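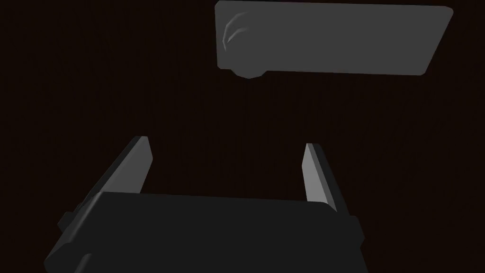 Fig. 2. Open gripper, dark gray on dark (computer render).

Section 4: Setting up your Otetent monitor for a dim room

I wrote this part for people who do most of their screen time in the evening, like me. Daytime setup is back in Section 3, and you can save both and flip between them, so don't worry about messing up what you've already got.

Before you start

Turn the monitor on and leave it alone for 40 minutes. I know, I know! Go make dinner. The colors drift while it warms up, and if you tweak things too early you'll be back in the menu doing it over. Set up your lamp the way you normally have it at night, too. I keep mine behind the screen, pointed at the wall.

You'll want the monitor on its Willer stand, with all the screws snug. If you bought the Tatesmont wall mount, skip ahead to the note at the end of this section and come back.

Caution: Don't tilt the screen by pushing on the glass. Hold it by the plastic at both sides. I've got a faint thumb-shaped smudge on my first one that never came out.

Steps

1. Press the little joystick under the right corner to open the menu. If the menu pops up and vanishes, you held it too long (that's the power shortcut), so just tap it.

2. Go to Picture, then Mode, and choose User 2. Leave User 1 for your daytime settings.

3. Turn off Auto Dim and Eco. They're on two different pages, which drives me nuts. Auto Dim is under Picture and Eco is under System.

4. Bring Brightness down until a blank white page looks like paper under your lamp. Hold up a real sheet next to the screen if you can't decide. Mine ended up a good bit lower than I expected, and it felt gloomy for an evening or so before my eyes got used to it.

5. Open Black Level and pull up the gray bars pattern from the Bautista test disc. Move the slider up until you can tell the two darkest bars apart, then back it off one click. If you still can't tell them apart, check that the HDMI Range setting matches on your computer and on the monitor.

6. Leave Contrast where it is. Really! The factory number is fine on every one of these I've tried.

7. Set Color Temp to Warm. If that's too orange for you, pick Custom and take the red down a little at a time.

8. Go to Save, pick User 2 again, and wait for the beep before you back out. No beep means it didn't save.

Note: Error 367 on the save page just means the monitor lost its signal partway through, usually from the computer going to sleep. Wiggle the mouse and save again.

Note: If you're on firmware from before March, Color Temp is called White Tone and sits at the bottom of the System page. Same settings, different name. The menu names in these steps were last checked on 07/04/2021.

Wall mount owners

The Tatesmont mount sets the screen back farther than the stand does, and a lamp behind it will throw a hot spot right above the top edge. Move the lamp lower or off to one side before you do step 4. You'll also find the joystick is harder to reach, so get used to finding it by feel (it's the one with the ridges; the smooth one is the reset pin cover).

Caution: Unplug the power cord before you take the screen off the mount, and have a second person hold the bottom.

Speaker and headphone settings are in Section 5.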